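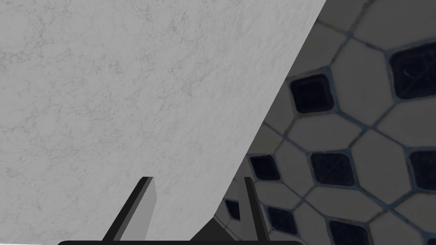
What Happens While You Sleep

By Sevim Sarıgül. Checked by Bartosz Kurek. Last updated 21 Jun 2013.

Sleep is a state in which the body moves very little and the brain mostly stops responding to the outside world. A sleeping person can be woken up. This makes sleep different from being knocked out, when a person can't be woken by a voice or a touch on the arm.

All mammals and birds that have been studied closely do some form of sleeping. School-age children spend more than a third of each day asleep. This page explains how the body decides when to sleep, what the brain does during the night, and what changes when a person doesn't get enough.

Words used on this page

Brain waves: patterns of electricity made by large groups of brain cells working at the same time.
Hormone: a chemical made in one part of the body that carries a message to other parts.
Circadian rhythm: a cycle in the body that repeats once every day. You say it "sir-KAY-dee-un."
REM: rapid eye movement. One of the stages of sleep. Most people say it as one word, "rem."

The two systems that control sleep

Two separate systems decide when you feel sleepy. They usually work together.

The first system is called sleep pressure. While you are awake, your brain cells use energy. A chemical called adenosine is left over from this process, and it builds up between the cells during the day. The more adenosine there is, the sleepier you feel. During sleep the level goes back down. Sleep pressure is low when you wake up in the morning and high at bedtime. Caffeine, which is found in coffee, tea and many sodas, blocks the places where adenosine attaches to brain cells. The adenosine is still there, but the cells can't detect it. When the caffeine wears off, the sleepiness comes back.

The second system is the body clock. It is a group of cells deep in the brain, a short distance behind the eyes, and it is smaller than a grain of rice. These cells keep time. Their cycle is close to 24 hours but does not match it exactly, so the clock has to be reset each day. Light does the resetting. Special cells at the back of the eye measure how bright the surroundings are and send a signal to the clock.

In the evening, when the light gets dim, the clock tells a small gland in the brain to release a hormone called melatonin. Melatonin does not switch off the brain. It tells the rest of the body that night has started. Body temperature begins to fall, and it reaches its lowest point a few hours before the usual time of waking.

If you travel across several time zones, the clock stays on the old time for a while. It can shift by only a small amount each day. The tired, mixed-up feeling that results is called jet lag.

The stages of sleep

Scientists measure sleep by placing small metal discs on the skin of the head. The discs pick up brain waves. Other sensors record eye movement, breathing and muscle activity. The test doesn't hurt, and most people fall asleep with the sensors on, although it may take them longer than it would at home.

The recordings show four stages.

Stage 1 lasts a few minutes. The muscles relax and the eyes roll slowly. Some people feel a sudden jerk in the legs or a sensation of falling. The jerk is called a hypnic jerk, and it is harmless. A person woken from Stage 1 often says they weren't asleep at all.

Stage 2 is light sleep. The heart beats more slowly and the temperature of the body drops. The brain waves show short bursts called sleep spindles. Adults spend close to half the night in this stage.

Stage 3 is deep sleep. The brain waves become tall and slow. It is hard to wake someone from Stage 3, and a person who is woken may be confused for several minutes. Growth hormone is released mostly during this stage. Children have more deep sleep than adults do. Sleepwalking and sleep talking can happen here, though sleep talking can happen in the other stages too.

REM sleep looks different from the rest. The eyes move quickly from side to side under closed lids. The brain waves look much like those of a person who is awake. Breathing is uneven. Most of the muscles that move the arms and legs are switched off by a signal from the lower part of the brain, and this keeps people from acting out their dreams. The muscles used for breathing and for moving the eyes are not switched off.

These stages repeat. One full trip through them is called a sleep cycle. In adults a cycle takes an hour and a half on average. There is more deep sleep in the first part of the night and more REM sleep toward morning. 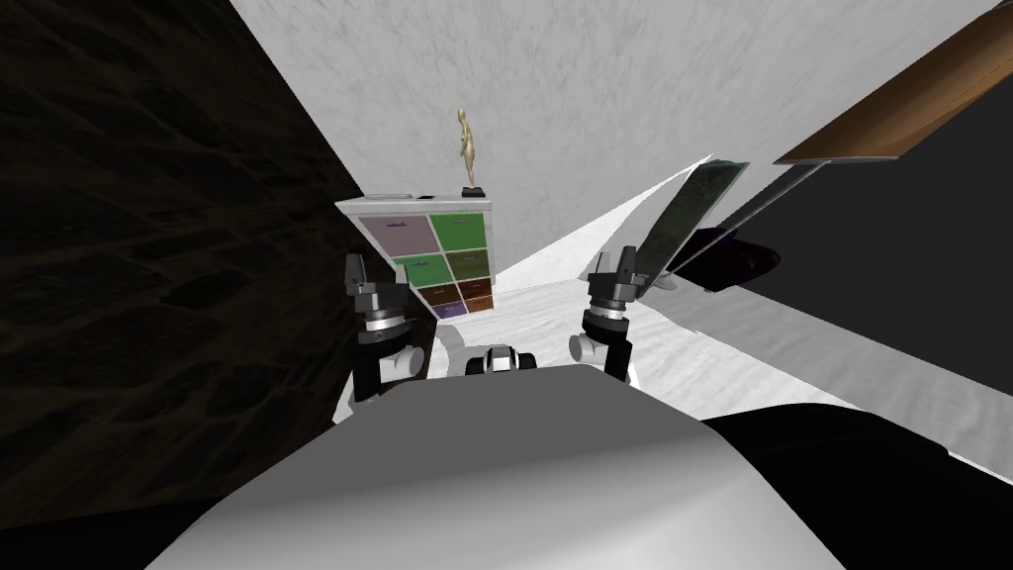
Between cycles, most people wake up for a few seconds. They may turn over or pull up a blanket. These short wakings are normal, and they are usually forgotten by morning.

Dreams

Dreams can occur in any stage, but the long ones with a story are reported most often from REM sleep. If a person wakes during a dream, they may remember it. If they sleep on into the next stage, the dream is usually lost. A person who says they never dream probably does dream and does not remember it.

Scientists don't agree on what dreams are for. One idea is that the brain is sorting memories. Another is that dreams have no purpose of their own and are a side effect of REM sleep.

What sleep does

Memory. When you learn something, the memory is weak at first. During sleep the brain repeats some of the activity from the day, and certain memories become stronger. This has been tested with word lists and piano exercises.

Growth and repair. The body makes new proteins all day and all night, but some repair work goes faster during sleep.

Defense against germs. People who are short of sleep catch colds more easily. The body also makes more sleep when it is sick. Some of the chemicals that fight an infection also cause sleepiness.

Cleaning. Fluid moves through the spaces in the brain and carries away waste. Experiments with mice suggest that more of this may happen during sleep. The work is new, and it is not yet known how much of it applies to people.

How much sleep do children need?

Needs differ from one child to another. A child in elementary school usually needs at least 9 hours, and many need more. Teenagers need slightly less than younger children, but their body clocks run later, so they do not feel sleepy until later in the evening.

A child who is getting enough sleep can usually wake up without much trouble and stay alert through the afternoon. A child who falls asleep on short car rides, or who sleeps several hours longer on days without school, may not be getting enough.

The Reduvero Sleep Log

The Reduvero Sleep Log was a school project run by Nazmiye Tokgöz and Tarık Türkmen. The children who took part wrote down the time they went to bed and the time they woke up. The project collected 2271 nights. Some pages had a missing time or two different times for the same night, and these were taken out. That left 2126 nights to study.

The children went to bed later on nights before a day off, and they woke later the next morning. The bedtime changed less than the waking time did. When a bedtime moved by more than an hour, the child more often wrote "tired" in the notes column on the following school day. A log like this one cannot prove that the late bedtime caused the tiredness. It only shows that the two were found together.

How to keep your own sleep log

1. Draw five columns on a sheet of paper. Label them Date, In Bed, Awake, Hours and Notes.
2. Each night, write the time when the light goes off. You won't know the exact minute you fell asleep.
3. Each morning, write the time you woke up before you do anything else.
4. Work out the hours. From 8:45 at night to 6:30 in the morning is 9 hours and 45 minutes.
5. In the Notes column, write one word for how you felt at lunchtime.
6. Continue for two weeks, then compare school nights with the others.

If you are often tired after a full night, or if someone at home hears you snore loudly or gasp, tell a parent. A doctor can look for the cause.

Next in this series: Why Yawns Spread, by Eylül Yüksel (July)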